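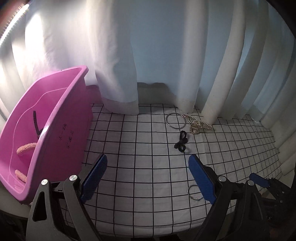 MINUTES / LOST PROPERTY AND SMALL ITEMS

Jokbridge House Residents' Meeting
Wednesday, 7:30 p.m., second floor lounge

Present: Soudabeh Soltani (chair), Hoi-yan Au, Adeel Siddiqui, Pin-yu Tse (minutes)
Apologies: Thu Hầu

1. Minutes of the last meeting
Agreed with one change. The dryer in the Chung wing was reported by Adeel, not Hoi-yan.

2. Small items left in shared rooms
Hoi-yan reported on the sorting of hair accessories, jewelry and watches. The pink plastic tub is in use for this. It has Chinese writing on the side in black, which Pin-yu reads as a class and a child's name. Soudabeh asked if the tub should go back to a family. Pin-yu will put a note in the September newsletter. Until someone claims it, the tub stays in use.

The fuzzy pink hair pieces are to be kept together. The black elastic hair ties will go in a paper envelope, as they tangle with everything else. Adeel asked whether hair ties need to be kept at all. Agreed to keep them until the end of the month and then throw them out.

The gold-toned claw clip with the rhinestones should not go in the tub with heavier things. Hoi-yan has a soft pouch for it. The plain silver ring will go in the same pouch. Soudabeh was not sure if it is a bangle or part of something else. Listed as "silver ring, plain" for now.

3. Watches 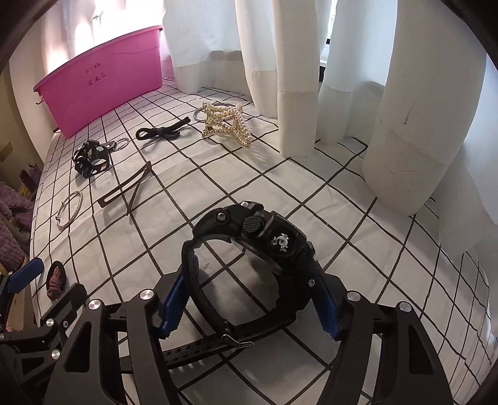 Adeel said watches should be handled separately from hair items because people ask for them first. The black one with the holes in the strap is to be listed by strap, buckle and case color only. The emblem on the side will be left off the list so that anyone claiming the watch can be asked to describe it. Agreed.

Hoi-yan asked who holds the watches overnight. They will be locked in the Fekine cabinet by the mail slots. Soudabeh has one key and Thu has the other.

4. Storage
The cabinet has 2 free shelves. Adeel priced small drawer units from Tarkamthorpe at $30 each. Balance in the house fund is $1,635 after the window repair, which came to $219. Agreed to buy one unit and see how it goes. Pin-yu would like labels on the drawers in English and Chinese and will write them.

5. Grid tablecloth
To be washed before the potluck. Adeel to do this. No bleach.

6. Other business
Soudabeh has had two complaints about bikes in the back stairwell. Carried over to the next meeting, when Thu can be there.

Actions
Pin-yu: newsletter note about the tub, drawer labels
Hoi-yan: envelope and pouch, written list of items
Adeel: order drawer unit, wash tablecloth
Soudabeh: ask Thu about the second key

Meeting closed at 8:20 p.m.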